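Taltcombe Clothing Room
Progress report to the Mivura Fund, second period
Prepared by Asnakech Birhane, project lead

Where we are

The short version is that the laundry and folding side of the project is running, the shelving side is late, and the budget is holding up better than I am. The clothing room reopened in October after the floor was dealt with, and we have been taking in donated clothes, washing them, folding them and sending them out in family bundles ever since.

You asked in your last letter for less about our hopes and more about what has been done. I have tried. Some hope may have slipped through in the section on shelving.

Washing

Aseo, the laundry on the corner, still takes our bags in the morning and returns them by 2 in the afternoon. The rate is the one in the original budget. They have asked us to stop sending coats with things in the pockets, and we now have a pocket check at intake. So far it has produced tissues, a bus pass and a very old mint.

Two intake bags had to be thrown out for mildew. Both had been left at the door overnight, under the sign asking people not to leave bags at the door overnight.

Folding

Most of the grant for this period went into folding. It sounds silly until you have seen a room full of clean laundry that has no shape. We had been folding on our laps and on the lids of storage tubs, and the bundles looked like it.

We now fold on a wide, padded surface at a comfortable height for standing, with a green sheet pulled over it. The padding matters more than I expected. A shirt stays put while you smooth it, and small items don't skate off onto the concrete. The sheet gets changed when it starts to look tired, and we bought a spare so that the table isn't naked on wash days.

T-shirts remain the main job and the main problem. They come back from the laundry in knots, with one half opened out and the other half wound up like a dishrag, and the untwisting takes longer than the fold. I had budgeted time for folding. I had not budgeted time for arguing with jersey. 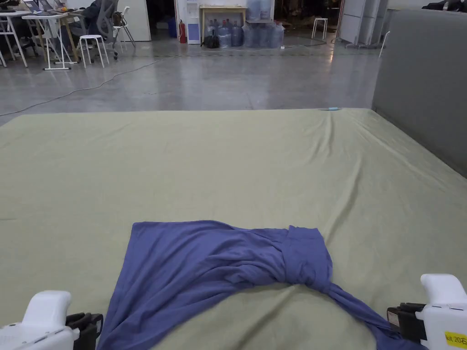 Shelving

Late. The units from Triantafyllou were due before we reopened and came after, with the wrong brackets. The right brackets have been promised. In the meantime, folded clothes go straight into bundle bags, sorted by size, and the bags stand along the back wall in an order that makes sense to me and is written down in case I am ever sick.

I would like to move the shelving deadline to the end of the next period. No extra money is needed, only patience, and I am running low on my own supply.

Bundles

We sent out 30 family bundles this period, against a target of 30, and I will not pretend the last 10 were done at a leisurely pace. Each bundle has tops, bottoms, socks and something warm. Children's pajamas ran short again. Adult T-shirts did not, and I doubt they ever will.

Next period

Fit the shelves. Put up a larger sign at the door. Ask Aseo whether the shirts can be shaken out before they are bagged - I suspect I know the answer, but it costs nothing to ask. Receipts and the spending sheet are attached separately, including the one for the spare sheet, which I have listed under equipment after some thought.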